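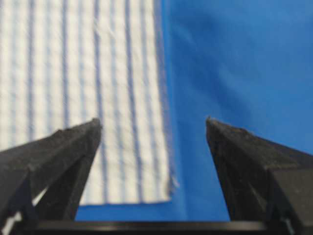

Section 4. Running the Towel Demonstration on an Open Day

This section is for the person who stands at the demonstration table when visitors come. It is assumed that the arm is already installed and tested according to Section 2. The steps were written after the open day at Prandwood on 19/03/2023 and were checked by Eetu Tuominen and Ulla Valtonen.

4.1 Before the visitors enter

1. Spread the blue cloth over the work area. Pull it by the corners. Small wrinkles are permitted, but a thick fold under the towel is not.
2. Lay one striped towel flat on the blue cloth.
3. Switch on the Wokby controller and wait 60 seconds before you touch the pendant.
4. Select the program DEMO 2 and set the speed to Low.
5. Open the gripper fully. Look at both fingertips. Small scuffs do not matter. A cracked finger must be changed.

Note: Use a towel with a clear pattern. Visitors in the back row can follow the movement much better when there are stripes.

CAUTION: Keep loose sleeves, scarves and badge cords away from the arm. The operator must have one hand near the stop button during the whole demonstration.

4.2 Checking the camera views

The visitor screen shows the wrist camera and the fixed camera by turns. Go through both views before you open the door.

1. Press VIEW once to change the camera.
2. Wait until the picture is steady.
3. If a view is not useful for the visitors, press HOLD to keep the other one on the screen. 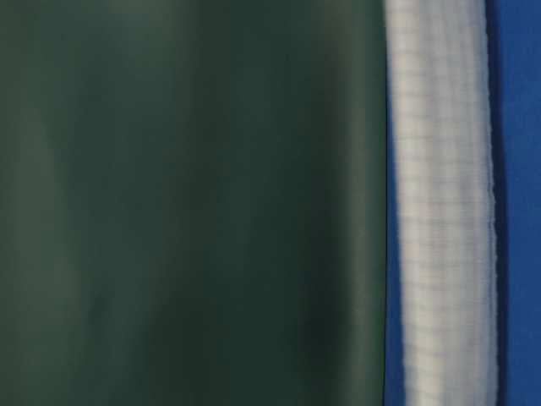 Can the visitors' screen be turned off while the arm is working?
The screen and the arm are independent of each other, so you can turn the screen off at any time and the program will continue.

4.3 During the demonstration

1. Tell the group what the arm is going to do. Two sentences are enough.
2. Press START. The arm moves over the edge of the towel and stops there with open fingers.
3. Let the visitors look at the screen, then press CONTINUE.
4. If the fingers close on the blue cloth together with the towel, press STOP, open the gripper and go back to step 1 of 4.1.

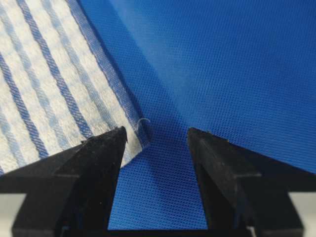 Figure 4-3. Wrist camera view, fingers open near the corner of the towel.

Note: Loose threads can be caught by a fingertip. Cut them with scissors between two groups, never while the arm has power.

4.4 After the last group

1. Move the arm to the Home position and switch off the controller.
2. Fold the blue cloth and put it in the Drelldale box together with the towels.
3. Write any stops in the logbook. Lai-ching Chuang collects the logbook pages in December.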